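Report on the Visit to the Ravenum Automation Laboratory, Stukolthorpe

Filed 5/3/20 by the Equipment Planning Office

The Equipment Planning Office of Nokier visited the Ravenum laboratory in Stukolthorpe in order to prepare the purchase of handling equipment for the packing and returns department. The delegation consisted of members of the planning office, the packing department and the finance department. The visit was arranged through the supplier Theodorakopoulos, which sells and services the arms under consideration.

The morning was given to a presentation of costs. Theodorakopoulos offers the arm, the controller and the mounting as one package, while grippers and cameras are quoted separately. Our draft budget had treated them as a single line, and this will have to be corrected before the November review. The supplier also advised that a service contract be signed with the order. Contracts signed later carry an inspection fee of 900 dollars per station.

The delegation was then taken through the work area, where small-item handling is carried out on household surfaces as well as on standard benches. The laboratory takes the view that equipment tested only on a plain metal table gives a poor idea of what it will do elsewhere. The items used are ordinary consumer goods of the kind our returns department receives every day, and wireless earbuds with their charging cases were of particular interest to us.

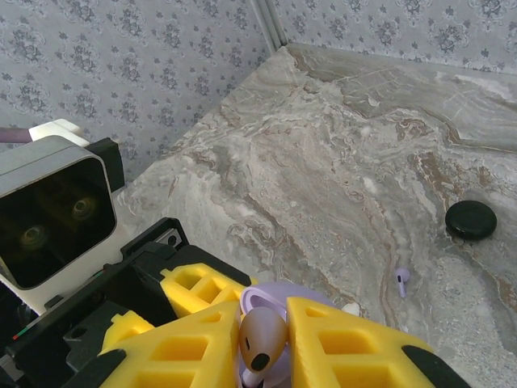 Small glossy parts of this type make up a large share of our returns, and they are the reason the budget for grippers must be considered with care. The laboratory uses 3D-printed plastic fingers, which can be made on site and replaced at low cost. Ravenum printed 158 fingers in the past year, including trial shapes that were never put into use. A printer suitable for this purpose was quoted to us at 2,000 dollars, material not included. The packing department asked whether printed fingers would last through a full shift. The laboratory was unwilling to give a general figure and recommended that we keep spare sets at each station.

Cameras were discussed at length. A camera mounted close to the gripper gives a near view of the item, but its cable has to travel with the arm and should be listed as a wearing part. The finance department noted that no such item appears in our present list of spares.

After lunch the delegation reviewed floor space, power supply and staff training. Training takes 3 days and is held in Stukolthorpe - travel is at the cost of the buyer. The laboratory suggested that at least two employees from each shift attend, and that one of them be given charge of the spare parts.

The following points were agreed for the revised plan:

Grippers, fingers and cameras to be entered as separate lines.
The printer to be entered as an option, pending a written offer.
The service contract to be ordered together with the arms.
Travel and lodging for training to be charged to the project.

The question of leasing was raised but not settled. Theodorakopoulos will send terms for both purchase and lease, and the finance department will compare them on the same period of use. The planning office wishes to thank the laboratory for its time and for the open manner in which costs were discussed.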